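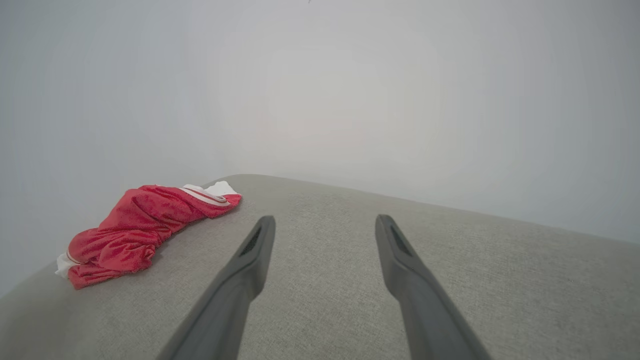
Wistach › Help › Upholstery cleaning › Frequently asked questions

Before you book a cleaning with us, please read the answers on this page, they will save you a telephone call. Most questions come from owners of light fabrics. A light grey cover with a fine, visible weave, as on the upholstery in the photo, shows marks sooner than a dark one, but we can clean it in most cases.

Which fabrics do you clean?
Cotton, linen, wool, polyester and mixed fabrics. We do not clean silk or leather. If you don't know the fabric, look for a label under the seat cushion and write to us what is on it.

How long must I wait before I can sit?
Usually one night. In August, with open windows, it can be ready the same evening. Thick cushions need more time – please turn them once.

What does it cost?
A three-seat sofa is 197 euro, with two loose cushions included. Every further cushion is charged separately. The travel is free inside 30 kilometres from our workshop in Skarnum.

Can I remove a fresh stain by myself?
Press a dry white cloth on it and don't rub. After that you may use a little cold water. Please do not use washing-up liquid, it stays in the fabric and collects dirt. If you already used something, tell us the name of it.

Will the colour change?
We always make a test on a hidden place first. Old fabric which stood in the sun can look uneven after cleaning, and this we can't repair.

Do you also change covers?
No, we give this work to Güler in the same building. They will make you their own offer.

How can I cancel?
By e-mail, until two days before the visit. Later than this we charge the travel.

Who do I contact with a complaint?
Kristaps Lūse reads all complaints and answers inside three working days – also in Latvian, if you prefer.

Prices valid from 22 April 2026.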